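Sunday, late

The arm stopped dead at the bathroom counter again, run 12, and would not come back on the controller.

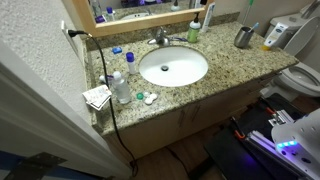 Vojtěch reckons it is the lift and not the arm. He rang after tea and told me to stop swapping arm settings and look at what the lift was drawing when it faulted, as he'd had the same thing on the Kvaran unit in July and lost a week to it.

So I went back through the log. Fault 202 every time, which the Malano book lists as overcurrent, and every time it comes within a second or two of the base finishing its turn toward the sink. I had been reading it as the arm hitting its reach limit. The arm is only the last thing to move, so it gets the blame.

What bothers me more is how it fails. At run nine the brake let go late and the arm sagged about 13 centimetres before it held. Nothing was under it and nothing got hit. But the job is tidying a counter in somebody's home, and people put their hands on counters. Wim Claeys had asked for a stop test with the arm extended before we left Arneck, and I signed it off with the arm folded. That one is mine. I have written to him and said so.

Tried after that:
Base turn slowed to 40 per cent. Two runs, no fault.
Back to full speed. Fault on the first run.
Full speed, arm folded until the base is still. No fault, but painfully slow.

I also felt along the lift cable and there is a stiff spot near the bottom bracket. Could be a pinch, could be how it was moulded. I didn't want to open it up at ten at night with the wrong driver, so it stays powered down with the tag on.

Nemon can send a spare cable but not before the end of the week. Vojtěch says he has one in a drawer that might fit if I don't mind the colour. I don't mind the colour.

No more runs until the brake is tested properly, arm out, with a weight on it. Must ring Wim before eight.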